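Dia aberto da Okida

O dia aberto da Okida é uma visita anual à oficina de automação da empresa, que se realiza em julho e que junta, na mesma tarde, uma demonstração de braços robóticos, uma conversa com a equipa e um lanche bastante generoso. Escrevo esta entrada para a nossa enciclopédia colaborativa porque fui às duas últimas edições e a página estava vazia há imenso tempo (quem tiver coisas a acrescentar, por favor acrescente!).

Nome e origem

Na porta está escrito só "Okida", mas muita gente da zona ainda chama ao edifício "a Visura", que era a firma de instrumentos de medição que lá funcionava antes. Eu própria cheguei a dar voltas ao quarteirão à procura da placa errada. A primeira edição foi uma coisa quase caseira, para famílias de funcionários, e só depois abriu a inscrições de fora. O formato em grupos pequenos vem desse tempo e ficou.

Organização da visita

Os visitantes entram em grupos de oito, o que parece pouco mas faz toda a diferença, porque toda a gente consegue chegar perto da vedação e fazer perguntas sem gritar. No ano em que fui pela segunda vez houve 28 grupos inscritos, distribuídos ao longo do dia — o meu era o das 15h30, logo a seguir a uma turma de ensino profissional que saiu de lá em grande discussão sobre pinças.

À entrada recebe-se um cartão com o número do grupo e uns óculos de proteção. O percurso começa na sala Vasiliauskas, que é uma sala de reuniões comprida com cadeiras desencontradas, onde passam um vídeo curto e explicam as regras: não passar a linha amarela, não encostar às bancadas, telemóveis em silêncio. Depois desce-se para a oficina. As escadas são estreitas e metálicas, levem sapatos fechados.

Quem conduzia o meu grupo era a Elīna Kļaviņa, engenheira da casa, que fala um português ótimo e tem uma paciência infinita para perguntas repetidas. Um senhor ao meu lado quis saber três vezes se os robôs iam tirar o emprego ao sobrinho, e ela respondeu das três vezes com calma e com argumentos diferentes.

As demonstrações

O programa muda de ano para ano. Na primeira edição a que fui, a estrela era a paletização: caixas de cartão, um braço grande, muito barulho de ar comprimido. Impressiona, claro, mas ao fim de uns minutos já se percebeu tudo. Na segunda, o foco passou para a manipulação fina, e aí fiquei colada ao vidro!

A demonstração principal chama-se Planent, que é o nome que a equipa dá ao seu projeto de montagem e desmontagem de computadores de secretária. A ideia é ter robôs capazes de trabalhar dentro de uma caixa aberta, num espaço apertado e cheio de cabos, com peças que se estragam se alguém fizer força a mais. Segundo a Elīna, já fizeram mais de 300 ensaios de inserção de memórias, e ela guarda os registos dos que correram mal com o mesmo cuidado com que guarda os outros. Disse-nos que aprende muito mais com esses.

Perguntei-lhe qual era a parte difícil, à espera que me dissesse o processador. Nada disso: são os cabos! Uma placa está sempre no mesmo sítio, mas um cabo fica de maneira diferente cada vez que se lhe toca, e o robô tem de lidar com isso.
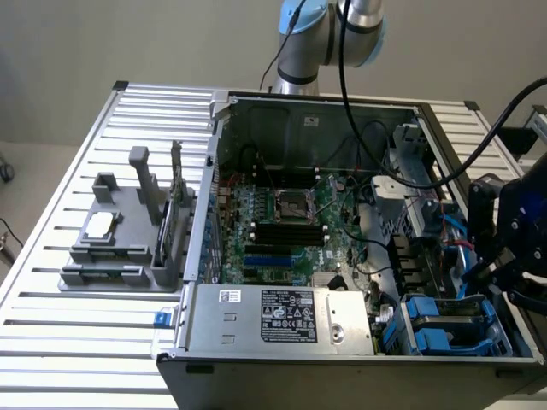 A outra coisa que me ficou foi a questão dos suportes. As peças soltas não são deixadas à sorte em cima da bancada, têm encaixes próprios impressos em 3D, cada uma com o seu lugar e a sua orientação: a memória fica de pé numa ranhura, o processador deitado numa cavidade à sua medida. Assim o braço sabe onde ir buscar cada peça e em que posição a vai encontrar. A Elīna contou que redesenham estes suportes constantemente e que há uma gaveta inteira de versões antigas (passou uma de mão em mão, é mais leve do que eu pensava). A etiqueta dizia "1001" e houve logo quem perguntasse se eram mesmo mil e uma versões. Não são, é só o código da primeira série.

O ritmo pode desiludir quem vem à espera de velocidade de fábrica. Os movimentos são lentos, com pausas, e às vezes passa-se um bom bocado sem que aconteça grande coisa. A mim não me incomodou nada — dá tempo para perceber o que a pinça vai tentar a seguir, e o grupo acaba todo a fazer apostas em voz baixa.

Informações práticas

A inscrição é gratuita e faz-se por correio eletrónico, normalmente a partir de maio. As vagas da tarde são as primeiras a desaparecer. A visita dura cerca de hora e meia, mais o lanche, que é servido no pátio (as tartes de maçã acabam depressa, fica o aviso). Fotografar é permitido na oficina, sem flash, mas não na sala Vasiliauskas. As crianças entram acompanhadas por um adulto. O estacionamento junto ao portão é reservado a funcionários, e quem vai de carro costuma deixá-lo na rua de trás.

Falta nesta página uma lista das edições anteriores com o tema de cada uma. Eu só posso garantir as duas a que fui.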